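Why I Still Choose the Small Airline

Reading time: 4 minutes

My brother-in-law Joon-young Ki flies for his work every month and he always asks me the same question. Why do I pay for Brendora when the big companies have newer aircraft, better screens and a lounge with hot soup? I have tried to answer him at dinner several times, but I am slow when I must speak quickly, so I prefer to write it.

Brendora is a small airline. It flies from Starkberg to a few cities, and the route I know best is the morning one to Fluncombe. The aircraft has 34 rows and the seats are blue and a little tired. If you want entertainment, you bring a book. I have taken this flight 16 times and I think I know its good and bad sides quite well.

Let me begin with the bad side, so that I am fair. The website is difficult. It asks for the passport number two times, and when you go back one page, it forgets your name. The food is a roll with cheese. My ticket in March cost 259 euros, and a large airline offered a similar journey for less, with one change of aircraft. Joon-young likes to repeat this price to everybody in the family.

But I believe that an airline should be judged on the day when something goes wrong. On a normal day all of them are almost the same. You sit, you drink your tea, you arrive. Two winters ago my mother travelled with me and there was heavy snow in Starkberg. Our flight was delayed until the evening. A member of the ground staff, Mr Gun-woo Ok, came to the gate himself every half hour and told us what he knew. Sometimes he knew nothing new, and he came also to say this. He found a chair with arms for my mother, who has a bad hip, and he spoke with her in Korean about her village. She still asks me if he is well. 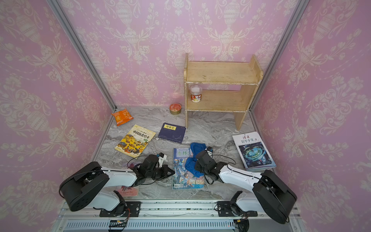
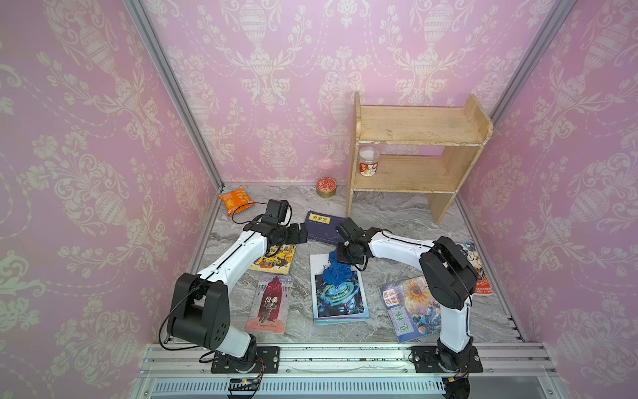

What the big airlines do better

I do not want to say that large companies are bad. My friend Na works in the cabin of one of them and she is as kind as Mr Ok. Her difficulty is that she is not permitted to decide very much. When a passenger misses a connection, she must send him to a desk, the desk sends him to a telephone number, and the telephone number plays music. I once waited in this way for most of an afternoon, and in the end I bought a train ticket.

The large airlines also give points. I had 2180 points with one of them and I was proud of this, until I tried to use them and learned that they had expired. Perhaps the rule was written somewhere and I did not read it carefully. Still, I would have been glad to receive one short message before it happened.

For long journeys over the ocean I will continue to fly with a large airline. There I have no other choice, and I must admit that I enjoy the films. For a short flight I do not need a film. I need a person at the gate who is allowed to help me and who tells me the truth about the delay.

Joon-young says that I pay extra for one nice man in the snow. Maybe he is right. I have already booked Fluncombe again for my mother and me, two seats on the left side, near the front because of her hip.

Contact | Copyright, all rights reserved | Back to top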